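Search this site
Search for:
Go

Fiction > Short Stories > Physics, Loosely

The Smallest Distance

July
by Thitima Boonyarit

The theory of everything arrived on paper, in an envelope with too many stamps on it, and was put in my mailbox because I was the newest hire in the department and the newest hire gets the theories of everything.

Every physics department has this arrangement. Letters come in from retired engineers and orthodontists and one very angry man in Delaware, and somebody has to answer them. Ours was a job with no title and no extra pay. My predecessor, Carbone, had done it for six years and left me a folder of sample replies, all of which began "Thank you for your interesting manuscript" and got shorter as the years went on. The last one just said "Thank you."

This one was 212 pages, typed, single-spaced, with the equations drawn in by hand in blue ink. The author signed himself Gastus. I never learned if that was a first name or a last name. He lived in a town called Relumside, which I had to look up, and he had discovered that space was made of string. He didn't mean string theory. He had a paragraph making that very clear, and he was rude about it.

I read the first page standing up. Then I put it in my bag, meaning to leave it there until I could feel decent about writing "Thank you for your interesting manuscript."

I should explain what I was supposed to be doing that summer. I was supposed to be finishing a calculation. It concerned how gravity behaves when you get down to lengths so short that the word "length" starts to look embarrassed, and I had been at it for three years. The answer was supposed to be finite. It kept coming out infinite. In my field there are respectable ways of getting an infinite answer and then subtracting another infinity to get a small, polite number, and I had tried all of them, and what I had left over every time was a third infinity that hadn't been there when I started.

My adviser, Ritutley, was encouraging. He said it was a very interesting infinity. He was seventy-eight and came in on the bus every morning with a cheese sandwich in his coat pocket, and he had once proved something so beautiful that people still lowered their voices when they mentioned it. He hadn't proved anything since. He didn't seem to mind. He spent most of the day looking at the blackboard in his office the way other men his age look at boats.

"What are you subtracting?" he asked me.

I told him.

"And why that?"

"Because it works in two dimensions."

"Ah," he said, and ate some sandwich.
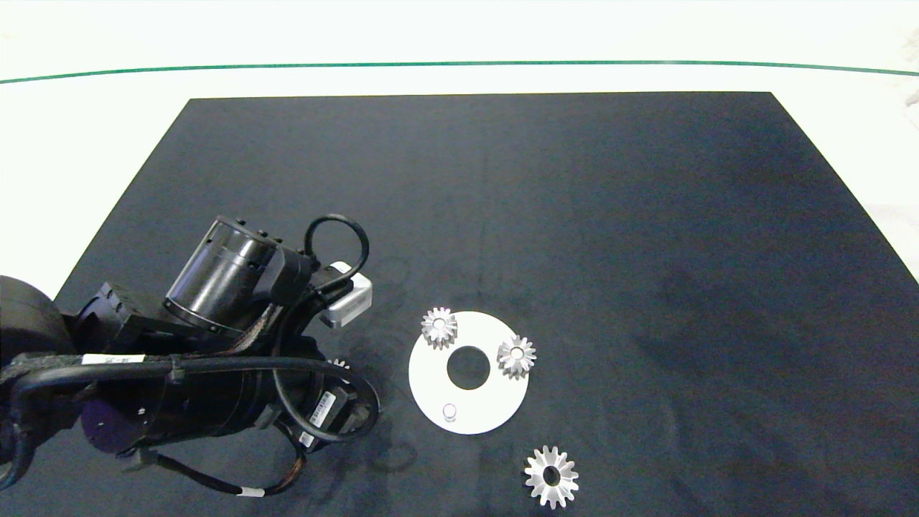 Page 136

I took the manuscript home on a hot night when I couldn't sleep. My apartment had a fan that only blew on the refrigerator. I lay on the kitchen floor, where the air was, and read Gastus from the beginning.

It was terrible. I want to be fair to him, and it was terrible. He had the speed of light wrong by a factor of 2000, which I at first took for a typing error and then saw he was defending. He used the same letter for mass, for time and for a person named Margaret. Chapter four was mostly about his sister-in-law. There was a diagram of the universe as a sort of potholder, which took up two pages folded out, and he had shaded it with great care, and I found that I liked it more than most of the diagrams I had published.

Somewhere past one in the morning I reached page 136. He was explaining why his string could never be pulled tight. His argument was that if you tried to measure a piece of it, you had to lay another piece alongside, and that piece had slack in it too, so you had to measure the slack, and so on. "Therefore," wrote Gastus, in capitals, "YOU MUST NOT TAKE AWAY THE SLACK AT THE END. YOU MUST TAKE IT AWAY AS YOU GO."

I lay there. The refrigerator enjoyed its breeze.

Then I got up and found a pencil.

I would like to report that I understood something deep about the nature of space. What happened was that I had been doing my subtraction at the end, all at once, the way you'd settle a bar tab. I had done it like that because everyone did it like that. I had never tried paying for each round. It took me until the birds started, and I made two sign errors, and the second one canceled the first, and I had to go back and put them both right out of a sense of decency. The third infinity went away. It left a number. The number was around four, and it had no business being around four, but it stayed there when I checked.

Ritutley looked at it for most of the next morning. I sat in the chair where students sit to be told things. He asked to see one line again. He asked about a factor of pi. At noon he took out the sandwich, looked at it, and put it back in his coat.

"Where did you get the idea to do it in steps?" he said.

I had prepared for this. On the walk in I had put together several answers, including one in which it came to me while swimming. I don't swim.

"From the mail," I said.

He held out his hand and I gave him the manuscript, open to the page. He read it. He turned back a few pages and read about the slack, and then he turned forward and met Margaret.

"This is nonsense," he said.

"Yes."

"All of it?"

"The speed of light is wrong on page nine, and it doesn't get better."

He unfolded the potholder and smoothed it on the desk with both palms. He studied it for a good deal longer than he had studied my factor of pi.

"You'll have to thank him," he said.

So there was the matter of the acknowledgments. I had a paper to write, and papers thank people: the funding agency, the host institute, a colleague or two for useful discussions, who in my experience are people you once stood next to at a coffee urn. I wrote "The author thanks Gastus of Relumside for correspondence." The journal's editor wrote back to ask for an affiliation. I put "independent." The referee had no objection to Gastus but wanted my fourth section cut in half, and wished to see three more papers cited, all by the same person, whose identity the referee declined to reveal.

I also wrote to Gastus himself. I didn't use the folder. I told him that his remark on page 136 had been of real help to me in a calculation, and I described the calculation as simply as I could, and I enclosed a copy of the paper with his name circled. I did not bring up the speed of light. I wrote four drafts, and in the first three I did.

His answer came inside of two weeks, with too many stamps on it. It was one page, typed. He thanked me for my interesting manuscript. He had read it with attention and regretted to say that I had missed the point about the string entirely. My equation eleven was, in his view, backward. He got many such papers from young people, he said, and he couldn't reply to all of them at length, but he wished me luck and advised me to keep at it.

I showed it to Ritutley, who laughed until he had to sit down on the radiator.

Then, when he had gone for his bus, I shut my door and took out the paper and had a look at equation eleven.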